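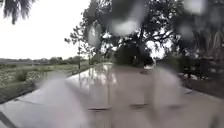 Fiction | Short Reads

The Ifans Run

By the time Abdul-Rahman Lamptey got the rover to drive itself across the shop without hitting the band saw, I had already told him twice that I didn't believe in it.

"You don't have to believe in it, Marta," he said. "You have to hold the flashlight."

I held the flashlight. The rover sat on the bench with its lid off. It had four wheels from a garden cart, a car battery he had talked somebody out of, and a camera on a stubby mast. It was supposed to patrol the Ifans trail and tell the town of Warnley where the path was washing out, so that the town of Warnley could go on ignoring it with better information. That last part was mine. Abdul-Rahman had put 300 dollars of his own into the thing and I thought he might as well have mailed the money to the river.

We shared the back half of the Clelard building with a man who restored jukeboxes. I fixed pumps. I'd spent nineteen years looking at machines that were supposed to run by themselves, and every one of them had a guy. You'd go out to the plant and they'd say it's all automatic now, and behind the cabinet there would be a guy on a stool with a stick, poking it.

"Who's the guy?" I asked him.

"What guy?"

"On this. Who's the guy with the stick?"

He screwed the lid down. "It finds its own way. It looks for the edges of the path and stays between them."

"And when it's raining?"

"Filtico," he said, as if that settled it.

Filtico was a program he'd bought a license for. It was meant to take the rain out of a picture. I asked him where it put it. He didn't laugh. He'd been up since five.

We took it out on a wet morning, which was his idea. Anybody could do it dry, he said. I drove because his car wouldn't fit the ramp. He set the rover down on the concrete, wiped the camera with his shirt, and walked back to the truck to sit beside me with the laptop on his knees.

It rolled off. I'll admit it rolled off nicely. Within a minute the lens had drops all over it and you could hardly tell on the screen where the big tree ended and the sky started. There was a long shine of water on the path, and a skinny tree upside down in it.

"What does it make of that?" I said.

"Of what?"

"The tree in the puddle."

He brought up the other window, the one that showed what the rover thought. It had drawn a green line down the left edge of the concrete, pretty good, and a green line down the right edge, not so good, and a third green line straight up the reflection.

"Huh," said Abdul-Rahman.

"It's got three sides to its road."

"It'll throw one out."

"Which one?"

He chewed the string of his hood. The rover slowed down, sped up, slowed down. Then it threw out the right one, I mean the wrong one, the real one on the right, and began to drive as if the path were half as wide. It stayed on the concrete, though. I kept waiting for it to go into the grass and it kept not going.

"That's luck," I said.

"It's margin."

"Where's Filtico in all this?"

"Running." He scrolled. "It says it has removed 60 drops."

I looked at the picture. There was one drop sitting in the middle of it the size of a ham.

"Maybe it's counting from the small end," I said.

He switched it off. The green lines jumped, and one of them came back to where it belonged. Neither of us said anything for a while. He had paid for a full year.

We got out and walked after it then, since the signal was dropping, him holding the laptop under his coat and me carrying the umbrella over the laptop. It went along ahead of us at the pace of somebody's grandmother. Where the concrete quit and the dirt took over I figured we were done. There wasn't much of an edge to find out there, only a low dirt rim on the left before the weeds, with a lot of pale gravel along the right.

It used the gravel. He hadn't told it to. I asked him twice, and he said he hadn't told it to, and I still think he might have and forgotten.

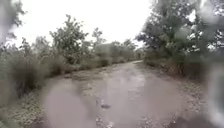

Clelard Building, Later

He had the mast off before his boots were. The jukebox man had left the heat on and the place smelled like varnish.

"It needs a wiper," he said.

"It needs a guy."

"A little one. A servo and a piece of squeegee."

"That's a guy with a stick," I said. "You're building a very small guy with a stick."

He pulled up the run and went through it a picture at a time, and I stood behind him, meaning to leave. He stopped on one from the dirt stretch. There was a dark lump in the track, left of the middle, a stone or a wad of mud.

"Did it see that?" I said.

He checked. There was nothing in the log. As far as the rover was concerned the road had been perfectly clean.

"So it went by it without knowing."

"It went by it," he said.

"That isn't the same as going around it."

"No." He wrote LUMP on the back of the Filtico receipt and underlined it. Then he asked whether I had any small motors, something off a dosing pump maybe, that could swing an arm back and forth in the wet for a couple of hours without seizing up.

I had a drawer of them. I told him they were junk, every one, and that the seals would go by June. He was already holding out his hand for the key.

Posted August 30, 2019 in Fiction
19 shares | 2 comments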